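Illport Manipulation Group: minutes of the method review, August
Present: Valdis Tamošiūnaitė (chair), Ritu Saxena, Renu Bhardwaj, Tolera Jemal (minutes). Apologies: Narendra Tiwari.
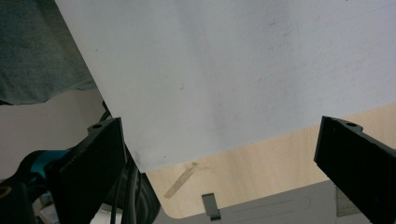
Meeting opened at 10:05. The minutes of the July review were accepted with one correction: under item 3, "grip force" should read "grip width". Valdis asked that both terms be written out in full in all future notes.

1. Status of the sheet handling set

Ritu reported that the collection of hand-held demonstrations for thin rigid sheets is complete at 400 episodes. Half were recorded at Illport and half at the Lisusau site, following the same written protocol. Each episode starts with the gripper open and clear of the work and ends when the operator has released the sheet and withdrawn. Episodes that did not meet both conditions were recorded again and are not in the total.

Renu asked whether the Lisusau episodes had been checked for the start condition or only for the end condition. Ritu said both, by hand. Renu noted that the protocol document still describes only the end check. To be corrected.

2. Result: training on half the set against the full set

Tolera presented the comparison agreed in July. Two policies were trained with identical settings, one on 200 episodes (Illport only) and one on all 400. Both were tested at Illport on the fixed arm, with 20 trials each, using sheets not seen in training.

The full-set policy completed 8 more trials than the half-set policy. Most of the difference is in trials where the sheet starts at a steep angle to the table edge. With the sheet close to parallel, the two policies could not be told apart on this number of trials.

Valdis said the result should not be described as an effect of set size. The second half of the data comes from another site, with other operators and other lighting, and the comparison changes all of these together. Tolera agreed. He proposed a third condition, 200 episodes drawn equally from both sites, which would hold the size fixed and vary only the mix. Ritu supported this and said the split can be made from existing data.

Agreed: run the third condition before anything is written up. The current result may be shown internally with the limitation stated on the same page.

3. Failure review

Renu went through the failed trials of the full-set policy. She sorts them by the first point at which an operator would have corrected the motion, and ignores what follows. Under this rule the failures fall into two groups.

(a) Early closing. The fingers start to close before the sheet is between them and push its edge away. Renu suspects the estimate of the edge position is poor when a pale sheet is seen against a pale background. She has not tested this.

(b) Rotation after grasp. The sheet is held but turns between the fingers during the lift. Tolera thought the grasp point is too far from the center of mass. Ritu pointed out that operators often correct for this with a small wrist motion, and that the motion may be removed by the smoothing filter applied to the trajectories.

There was a longer discussion of the filter. It was introduced for the earlier block tasks, where tracking jitter was the main problem, and its window has not been revisited. Valdis wanted to know whether raw trajectories are kept. Ritu confirmed that they are, on the Zukano server, for every episode in the set. Tolera said reprocessing everything takes one overnight run.

Agreed: reprocess the full set with a shorter window and retrain once. If group (b) is unchanged, the filter is dropped as an explanation.

4. Labeling of contact events

Renu reported that she and Narendra had labeled the same subset independently. They agree well on first contact and poorly on release. Narendra marks release at the first finger motion, Renu at visible separation from the sheet. Neither definition is in the guide.

Valdis preferred visible separation on the grounds that it can be checked from the video alone. Ritu objected that a finger can hide the sheet edge from the wrist view, and that labelers will then have to guess. It was settled that visible separation is the definition, with an extra label, "not visible", for cases where the edge is hidden. Narendra to be informed, as he was not present.

5. Shared use of the Vishwakarma loader

Tolera asked for the data loader in the Vishwakarma repository to be frozen until the third condition has been run. Two changes last month altered the order of episodes without a note in the log. Ritu said one of the changes was hers and that she will add the missing entry. Freeze agreed. Bug fixes only, each reviewed by a second person.

6. Any other business

Renu asked for spare finger pads to be ordered for Lisusau. Valdis to approve.

The request for a longer slot on the fixed arm was deferred until Narendra can attend.

Actions

Ritu: add the start check to the protocol document; complete the loader log.
Tolera: prepare the mixed split and run the third condition; reprocess the set with the shorter window.
Renu: revise the labeling guide; compare group (a) failures by background.
Narendra: relabel release events in the shared subset.
Valdis: approve the pad order; confirm arm time with Illport operations.

Meeting closed at 11:20. Next review in September, same room.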